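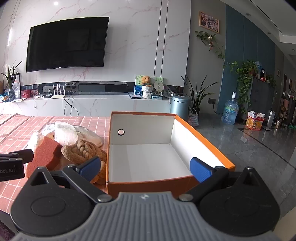
Our teacher's first remark, when we told her we wanted to write about shoe repair, was that we had better hurry, as there might not be any left in Flurnbridge by the time we handed the report in. She was partly joking. When our parents were at school there were 7 repair shops in town, and now there is one, a narrow little place called Wito on the street behind the station.

We started in April with a survey. We printed 400 slips with five short questions and left them at the library, the swimming pool and the Gatby supermarket, which kindly let us use the table by the exit. We got 68 back, which felt disappointing at first, but several people had filled the whole reverse side with stories about favorite boots, so we had plenty to read!

The question that interested us most was what people do when a sole comes loose. Most wrote that they buy a new pair. Quite a few said they would try glue at home first, and one person added that the glue had held for two winters – longer than the shoes had lasted before it. Only a handful had been to a repair shop in the past year, and nearly all of those were over 30.

Price came up again and again. People assume that a new heel costs almost as much as a new shoe, and for the cheapest sneakers that can be true. For leather shoes it is quite different, and we were surprised by how little the shop charges for stitching. The owner also told us that many modern soles are molded in one piece, so there is nothing to take off and replace.

For the last part we visited the Mahlangu leather workshop, where we were each allowed to stitch a small strip. It is much harder than it looks, and our seams wandered all over the place. Our strips are on display by the science room until the end of term, along with the survey slips.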